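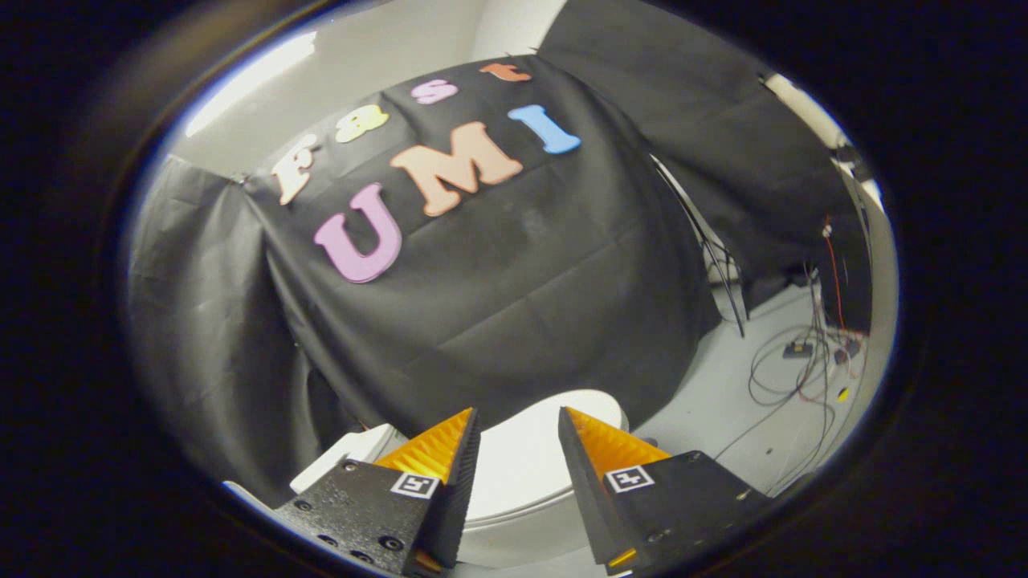
Black cloth, foam letters, open fingers. Cables on the floor at lower right.

Station Rules, Under Review
Gallery page, text by Hazem Mahrous

Tallden asked me to put this gallery up next to the new station rules, version 6, so that people could compare the paper with the work. Fine. I have read all 18 pages of the rules, twice, and I'm still not sure who they were written for. They cover hand-held gripper recording at the Tallden and Slaoui sites, and they are supposed to take over from the loose notes we had before.

My doubts are mostly about the gap between a rule you can check and a rule that only sounds good. "Keep the workspace suitable" is in there. Suitable for what? Two people could sign off on the same corner and mean opposite things by it.

Notes on the picture

Floor. The rules say cables must be "managed." Black and red leads in a tangle, with small devices lying among them, would fail any reading of that word I'd accept. But the same page lets the operator decide what managed means, so on paper it could pass. I asked for a plain line: nothing loose on the floor where a person with a gripper is going to step. It was turned down as too strict.

Markers. Each finger carries a square marker below the orange pad. The rules want these "clean and readable" before every session, and I have no quarrel with that. I do have a quarrel with the check, a tick box filled in by the same person who wants to get started. Show me a box that has ever been left blank.

Pads. Ribbed, soft, orange. Replacement is set at 146 hours of use, and I have asked three times where that number came from. Rasident, who drafted the section, say it came from experience. Whose, and with which objects? A pad that handles mugs all day and a pad that handles sandpaper don't age the same way.

Background. Black cloth gets its own paragraph, which says it should hang "free of distracting folds." Cloth creases. It creases on a stand and it creases over anything round. If folds hurt the recordings, somebody should show the comparison, and if they don't, take the line out and save people the ironing.

Lettering. "Fast" over "UMI," in foam. The rules call for station signs to be "legible from the working position," and these are easily read. The rules say nothing about what a sign ought to tell you. I would trade all the cheerful lettering in both buildings for one card with the name of the person to call when something trips.

Stands. Thin black rods, crossed and leaning toward the floor. Version 6 asks for stands to be stable and leaves it there. No load, no push test, no word on what may be hung from them. The earlier draft had a push test. I'd like it back.

Around 413 comments came in on the last draft, by Rasident's own tally, and the reply sheet marks most of them "noted." Noted is a polite way of closing a ticket. If yours was about floors or stands, send it again, to Plelness this time, and ask for a yes or a no in writing.

Comments on version 6 stay open until November.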